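A morning at the Civness case works in Clutville

I've been meaning to get out to Clutville for ages, and the winter open day finally gave me an excuse. Civness makes hard cases – the kind you'd put a camera, a trumpet or your entire fishing kit in – and twice a year they let the public wander through the place. The next one is in May, if you'd like warmer weather than I got. Visit date for me was 2019-01-16, and the parking lot was one big sheet of ice.

Getting there

Take the old county road, not the highway exit. My phone sent me to the back gate, where I sat for a while looking at a padlock before a delivery driver waved me around to the front. Once you're on the right side of the building there's plenty of parking, and a bus from downtown stops right across the street (every hour, so check before you leave home!).

You sign in at the front desk, get a sticker and a pair of safety glasses, and wait for your group. Mine had seven people in it, including two very serious tuba players who had come with a list of questions and asked every single one of them. The coffee was free and pretty good. The donuts were gone by the time I arrived, so get there early if that matters to you. It mattered to me.

The old wing

The first half of the tour is mostly history, and I liked it more than I expected to. The building started out as a shoe factory, and you can still see where the belts ran along the ceiling. Civness moved in later and began with wooden sample cases for traveling salesmen. They have a whole wall of them, with brass corners and velvet linings, and one has 860 tiny slots for buttons. Who sold that many kinds of buttons? I would have happily stayed there another half hour.

After that come the leather years, then the first plastics, and by the end of the hall you're into bright colors. I love a bright yellow, so I slowed the group down some more. 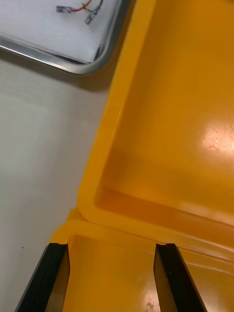
The molding hall

It's loud in there, and warm, which felt great after the parking lot. You stand behind a painted line while the guide shouts. Plastic pellets go in at one end, and the big presses do their thing somewhere in the middle. I didn't catch all of it over the noise, but I did hear that they can run over 2000 shells in a day when things are busy. The smell is a bit like a new shower curtain. A kid in front of me held his nose the whole way through.

My favorite part was the scrap corner. Bad shells get chopped up and go back in with the new pellets, and the grinder makes a fantastic crunch. We all asked to hear it again.

The last stop on the floor was the Itier range, their everyday line, which comes in eight colors now. I was hoping for the green, but I can't complain about what I got to see.
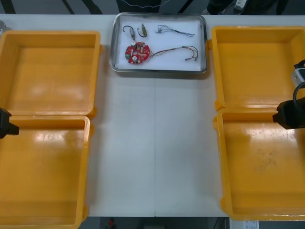
Yellow case halves on a white table, with a steel tray between them.

Lunch and the shop

The tour lets out into the factory shop, of course. Prices on seconds are really good, and most of the flaws are things you'd have to hunt for. I bought a small gray one for my sewing stuff, and then went back for another one for the car. The tuba players left with nothing and looked heartbroken.

There's no food on site apart from the donuts, so I walked over to the Gough, a diner two blocks down, for split pea soup and a grilled cheese. Big portions, slow service, wonderful pie – get the cherry. They only take cash.

I'm going back in May for the paint shop, which was closed this time, and I'll be wearing better boots.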